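Sourdough starter keeps going flat in winter, is it my kitchen?

Plekidov
Posts: 300
Hi all, long time baker, medium time lurker. Every December the same thing happens to me. My starter (rye, fed once a day) goes from nearly climbing out of the jar to just sitting there like wet cement. I've moved it next to the boiler, I've moved it on top of the fridge, I've wrapped it in a tea towel like a poorly hamster. Last night's loaf weighed as much as a paving slab and my husband was very polite about it, which made it worse.

Flour is the same as always, water is from the tap. The kitchen gets down to 18 overnight and lower by the back door. Is that enough to knock it out or am I doing something daft?

Grażyna Zieliński
It's the temperature, love. Mine does the same. I use warmer water in the cold months and give it longer, and I stop looking at the clock. Feed it when it's risen and started to drop, even if that's four in the afternoon one day and bedtime the next.

Dudek
Going to disagree a bit with Grażyna here. 18 isn't that cold. Mine lives at that all winter and doubles fine, it just takes its time. I'd be looking at how much old starter you're keeping back. If you're throwing nearly all of it away every day and feeding what's left before it has got going, you're watering it down a bit more each time. Once a day in summer is a completely different thing from once a day in winter.

What are your amounts?

Plekidov
Posts: 300
I keep a teaspoon. A heaped one if I'm feeling generous. Then flour and water up to the rubber band, I've never weighed it (I know, I know).

Dudek
There's your problem then! Keep back a proper big spoonful, two even, for a week and see.

Zista
A teaspoon is fine. I've kept back a teaspoon for years and I'm not going to be told off by a jar. What I would change is the flour. Old rye that's been open since summer goes tired, get a fresh bag before you start faffing with anything else.

Dudek
She said the flour's the same as always.

Zista
Same KIND, Dudek. Could be the same bag for all we know.

Plekidov
Posts: 300
Um. It is the same bag. It was a very big bag.

Lech Domański
Laughing at that. I've got one in the cupboard under the stairs I'm frightened to open.

For what it's worth I tried the lot last year. Fresh flour helped a little, keeping more back helped a lot, and the oven with just the light on helped most of all. But check how warm your oven gets with the light on before you leave anything in there. Mine gets hotter than you'd think and I cooked the edges of one. And put a note on the door! My daughter preheated it to 190 for chips with the jar inside and we were picking rye off the shelf for days.

Grażyna Zieliński
Oh Lech, no. Did you have any spare?

Lech Domański
I had a smear on the lid and I brought it back from that. Took 11 days and a lot of muttering. I dry some now on baking paper and crumble it into an old mustard pot.

Zofia Kubiak
Can I put in a word for the airing cupboard? We haven't got a boiler worth standing next to but the cupboard upstairs stays nice and even, and the starter sits in with the pillowcases. You do have to remember it's there. I left it on the sofa arm one evening while I was sorting out the ironing, just for a minute, lid half on, and of course it went over. Rye paste down the side of a cushion sets like grout. Cold water and an old toothbrush got it off in the end, don't use hot.

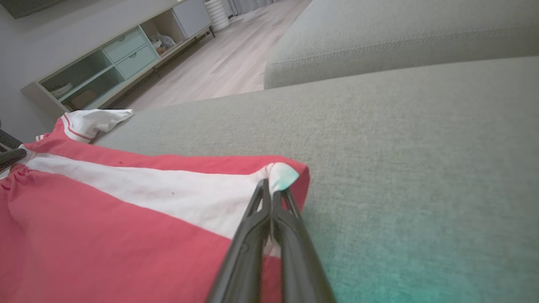

Anyway, since then it's lived in a tall jar standing in a bowl, and I've stopped filling it more than a third. I bake twice a week and keep it in the fridge in between, out the night before, two feeds, into the dough by lunchtime. My loaves are a bit flatter in winter but they taste better, I think, more tang.

Dudek
Colder and slower gives you more tang, yes. I'd take that over a taller loaf any day.

Zista
I wouldn't. I want toast that fits the toaster.

Plekidov
Posts: 300
Right, update for anyone still reading. New bag of rye, two big spoonfuls kept back, warm water, and it's in the oven with the light on and a note taped across the door in red pen. It doubled by teatime! First time in weeks. I changed everything at once so you can all carry on arguing about who was right.

Dudek
Spoonfuls.

Zista
Flour.

Grażyna Zieliński
Warm water, and well done. What are you baking first?

Plekidov
Posts: 300
Plain white tin loaf with a bit of rye in it, nothing fancy. Will report back tomorrow once I've cut it.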